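4.2 Religious discrimination at work and at school

The second part of the survey asked people how they had been treated because of their religion during the past year. We received 300 completed forms from Muslim residents of Calvo and Gollusmont. Most were filled out at home in July, and the rest were completed by phone in English, Arabic or Somali.
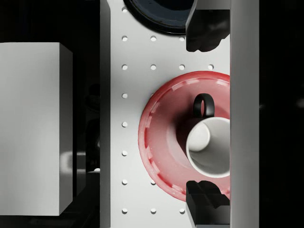 Of those who had a job, 40 percent said a coworker or manager had made a remark about their faith that they found hurtful. Few had reported it. The reasons they gave were mostly practical: they did not know whom to tell, or they were on a short contract and did not want to lose it. Women who wore a headscarf reported more remarks than women who did not, and the gap was wider in Calvo, where more of them worked in stores and clinics.

Parents were asked about school separately. Their answers were more mixed. Many spoke well of individual teachers but said that bullying between students was handled slowly - sometimes only after a second or third complaint.
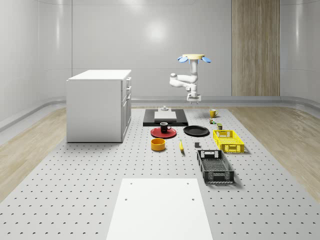 We also held 8 group interviews, four in each town, to hear more about what people wanted done. Prayer space and time off for Eid came up in all of them. So did the cost of housing and health care, and in two groups these took up more of the hour than discrimination did. This fits the survey results, in which jobs and medical bills ranked above religious bias as a daily worry.

Figure 2.

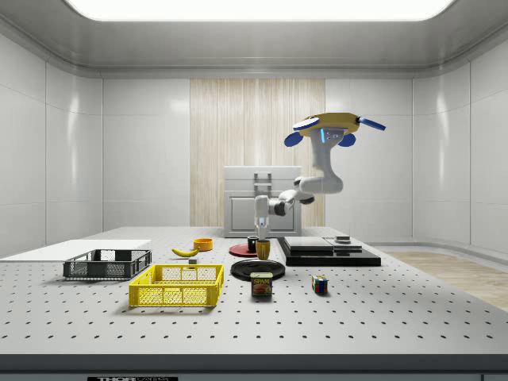
Grollura, reading a draft of this section, objected that remarks and formal unequal treatment should not be placed under one heading, and that a person passed over for promotion may never learn the reason. We agree that the survey cannot measure the second kind well. The questions on hiring and promotion are therefore reported on their own in section 4.3.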